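Sirley Kitchen Tasks: Progress Report, February
Submitted 3/1/24 by Bartosz Kurek, Hurnham

Work completed

We recorded 117 demonstrations in February, all by remote control. The operator drives the arm with a hand controller and the gripper opens and closes on a trigger. Of these, 90 passed review and went into the training set. Most of the rest were dropped for long pauses or for a grasp that had to be repeated. Six were lost when the recording software from Lolteck stopped writing joint data partway through a session. The fix is installed and has held so far.

Operators now start with 15 minutes of free practice before anything is saved. Review is quicker as a result, and the motions from the two newer operators look much closer to Zieliński's.

The current task is moving toy food between a plate and a cutting board. We keep other items on the counter and table during recording, including a cereal box, cans, buckets and a toaster, so that the policy does not learn on a bare surface. 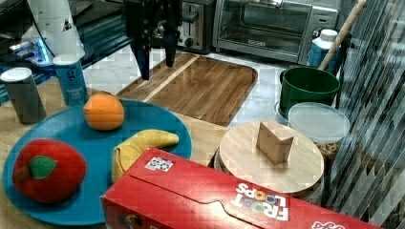 Problems and delays

Teaching by hand is behind schedule. Guiding the arm directly puts the operator's hands in view of the camera, and we have not settled on a way to handle this. The replacement wrist bearing is also still on order.

Next period

Finish the plate and board task, train a first policy on the reviewed set, and decide whether to keep hand guiding in the plan. No change to the budget is requested.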